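Graue Kommode als Getränkeablage: Lack platzt an der Vorderkante ab, Schubladen sitzen schief

Forum Möbel und Holz > Aufarbeiten und Reparieren

Zukar
2024-05-14

Guten Tag an alle,

ich bitte um Rat für eine Kommode aus Holz, die grau gestrichen ist. Bei uns steht sie vor einer hellen Holztheke mit durchsichtiger Scheibe und dient als Ablage für Dosen und Snacks. Gekauft habe ich sie im letzten August gebraucht, der Anstrich war da schon gemacht. Mit welcher Farbe, das konnte mir der Verkäufer nicht sagen.

Mein erstes Problem ist die Vorderkante der Platte. Dort sind weiße Stellen, wo das Grau abgegangen ist, und auch die Fläche selbst ist etwas verkratzt. Das zweite Problem sind die Schubladen. Sie stehen nicht genau in einer Linie und haben dazwischen schattige Spalten.

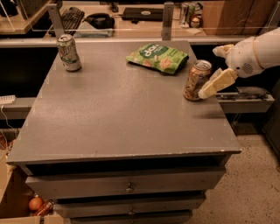 Die Kommode mit der abgestoßenen Vorderkante

Ich habe schon mit dem Fingernagel an einer weißen Stelle probiert. Der Rand der Farbe ist hart und bricht in kleinen Splittern ab, er lässt sich nicht wie eine Haut abziehen. Muss ich jetzt alles bis auf das Holz abschleifen oder genügt es, wenn ich nur die Kante mache? Eine Maschine besitze ich nicht, nur einen Schleifklotz. Ich möchte bitte keine Lösung, bei der ich die ganze Kommode in den Hof tragen muss, sie ist sehr schwer und wir wohnen im dritten Stock.

Noch eine Frage: Machen die Dosen auf Dauer Ringe in den Lack? Sie kommen bei uns meistens direkt aus dem Kühlschrank und stehen dann oft den ganzen Abend.

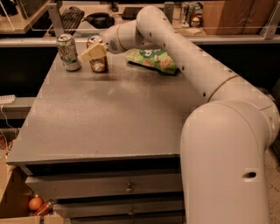
Zukar

Ich ergänze noch zwei Angaben, nach denen ich per Nachricht gefragt wurde. Die Dosen und die Snacktüte liegen immer ohne Unterlage auf der Platte, auch ein Tuch haben wir nie darauf gehabt. Abgewischt wird mit einem feuchten Lappen und manchmal mit etwas Spülmittel.

Lamatside

Hallo Zukar,

alles abschleifen ist nicht nötig, solange die Farbe auf der Fläche fest hält. Mach zuerst die Probe mit Klebeband: fest andrücken, schnell abziehen. Bleibt an der Fläche alles sitzen, dann reicht anschleifen.

Das Weiße ist wahrscheinlich eine Grundierung oder ein alter Anstrich. Ich würde die Ränder der Abplatzungen mit Papier Körnung 120 schräg auslaufen lassen, bis du mit dem Finger keine Stufe mehr fühlst. Danach die ganze Platte mit 240 matt schleifen, Staub mit einem leicht feuchten Tuch wegnehmen und trocknen lassen. Bei alten Anstrichen unbekannter Herkunft aber bitte vorsichtig sein, darin kann Blei sein. Testen lassen, bevor du überhaupt schleifst.

Dann Haftgrund auf die Kante, nach dem Trocknen zwei dünne Schichten Lack auf Wasserbasis über die ganze Platte. Nur die Kante allein zu lackieren wird man immer sehen, denn den Grauton triffst du nie genau. Die Front kannst du so lassen. Nach dem Lackieren mindestens 20 Tage nichts Schweres oder Nasses darauf stellen, auch wenn es sich schon früher trocken anfühlt.

Wegen der Ringe: Ja, kalte Dosen schwitzen, und wenn der Lack eine Macke hat, zieht das Wasser hinein. Ein Tablett hilft.

Ardeleanu

Einfach Folie drüber kleben, fertig. Habe ich bei meiner auch gemacht und hält seit zwei Jahren.

Prirkden

Zur Folie: auf einer Kante, die schon abblättert, löst sie sich vorne bald wieder. Zuerst muss man also trotzdem glatt schleifen.

Zu den Schubladen hat noch keiner etwas geschrieben. Nimm sie heraus und schau die Laufleisten auf beiden Seiten an. Sehr oft ist eine Leiste abgenutzt oder ein Nagel locker, dann hängt die Schublade auf einer Seite. Du kannst einen dünnen Streifen Furnier auf die Leiste leimen und danach mit Kerzenwachs einreiben. Prüfe auch mit der Wasserwaage, ob die Kommode gerade steht. Bei mir war nur der Boden krumm und ich hatte schon die halbe Kommode zerlegt.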